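Sorting Wooden Blocks by Color: A Guide for Playroom Staff
Punlow Early Learning Services
Last revised Aug 9, 2018

Color sorting is offered to children in the Punlow playrooms as a short table activity. It requires a flat board, a small set of colored blocks and one adult.

Preparing the board

Place the board on a level surface and confirm that it does not rock. A plain wooden board is preferred, as a printed or patterned surface makes the colors harder to tell apart. Wipe the board with a dry cloth before each session.

Select blocks in a few clear colors. The set should include more than one shape, so that a child who sorts by shape can be invited to try again by color. Stars, cylinders and cubes all serve well. Begin with the blocks mixed in the center of the board.

Leading the activity

Name one color and move a single block of that color toward a corner or an edge. Invite the child to find another that belongs with it. Do not correct the child at once – allow up to 30 seconds before offering help.

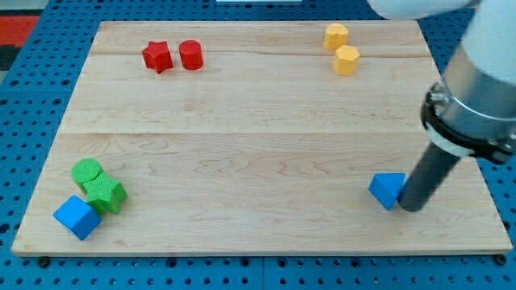
Continue until every block has been placed with its color. Groups do not need to be neat, and blocks may stand or lie on their sides. A color with only one block should still be given its own place if there is room.

Most sessions last roughly seven minutes. End the activity sooner if the child loses interest.

Putting away

Return the blocks to their box and check them for splinters or chipped paint. Damaged blocks should be handed to Jarmila Hrnčiar at the Fustville office. Replacement sets are issued each February.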